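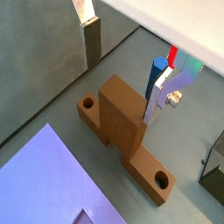
News from the learning group at Burnby

In the last issue we promised to write more about the peg task, and several readers asked how the collecting of examples goes in daily work. So we use this space to report.

The task itself is easy to explain. The arm has to take a peg, bring it to the brown block and put it in a hole. A person does this in a few seconds and does not think about it. For the learning system we need many recordings of the same work, done by an operator who guides the arm with a hand controller. The system later sees the pictures from the wrist camera together with the movements of the arm, and from these it has to find out by itself what to do.

We started in February with two operators. At first each of them recorded for as long as they wanted, and this was a mistake. After one hour the hand becomes tired, the movements become small and nervous, and the system learns also the nervousness. Now a session is 20 recordings and then the operators change places. The one who rests is writing the notes. We think the recordings are better since then, although we did not measure it in a proper way.

Between recordings the block is moved a little and turned. This sounds simple, but people have habits. When we looked through the first recordings from Clovholm, where our partners have the same kind of table, we saw that the block was almost always turned to the same side. Probably the operator was right-handed and it was comfortable. A system trained on this would do well on their table and badly on every other one. We now print a list of positions before the session, and the operator follows the list also when the position is not comfortable. There are 32 positions on it. Some of them are really unpleasant, for example when the tall part of the block hides the hole from the wrist camera until the last moment. These we want to keep, because the real work will have them too.

A question which took a lot of discussion was what to do with the failed tries. In the beginning we deleted them. If the peg touched the rim and slipped, the operator stopped and began again. Then our colleagues at Valdovinos told us that they keep such recordings if the operator corrects the error and finishes the task. We tried the same. The first model, which had only clean examples, did not know what to do after a small error and pushed the peg against the block until we stopped it. The second one goes up a little and tries again. It is slow, but we were very happy to see it.

What we still delete: recordings where the peg falls on the table, where somebody's hand comes into the view, or where the light was changed in the middle. If you are recording for us, please mark these at once with the button and do not wait until the end of the session. It is hard to remember later which one it was.

The notes are also data. Please write the list number of the position, which hole was the target and anything unusual, in short words. "Peg turned in fingers" is enough. "Bad" is not enough, we cannot use it.

The next step is to send the whole set to Zukine, where the training will be repeated on their machines with our settings. They will also record a smaller set of their own, with different operators. We will write about the result when we have it, also if it is not good.

Operators for the afternoon sessions are still needed. You do not need experience with robots, we show you everything on the first day. Please write to the group address, and tell us if you are left-handed, we would be especially glad.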